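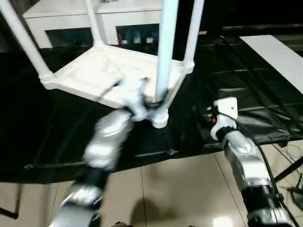 Jonas Auer asked at the last review whether the white stools were worth assembling at all, given that replacements could be bought ready-made. We looked at it again in February and kept them in. The seats and legs store flat, and the hall at Ondenholm has very little storage.

Progress since the last report

The furniture part of the Faklow grant covers stools, bins and storage units for the two activity rooms. Of the 149 items on the list, 94 have been checked and recorded. Stools are handled on a table with a black cloth over it, which keeps the white plastic from getting scratched. Each one is turned over so the leg joints and foot caps can be looked at from underneath. A stool with a loose collar goes back to Kröger under the original order.

Open points

1. Scuffed parts. Small specks and scuffs on white surfaces are noted on the sheet but are not a reason to return anything. Đức Ninh has asked for one rule on this for both rooms, and we have written it that way.

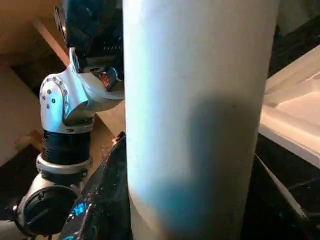
2. Spare foot caps. Fendel quoted 400 for a full set — more than we had set aside. We have ordered a part set for 67 and will come back to the rest with the next claim.

3. Bins. The large translucent ones are staying. They let enough light through to show whether something has been left in the bottom, and the raised rim gives a decent grip when lifting. They will stand in front of the white units, with the smaller items sorted into the compartments behind.
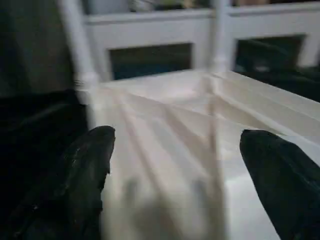

Large storage bin, white translucent plastic.

Next steps

The remaining items will be checked in the same order as the list. We do not expect to ask for more money for the stools. The updated inventory will be sent on 24th October, along with the Kröger return slips and the Fendel invoice.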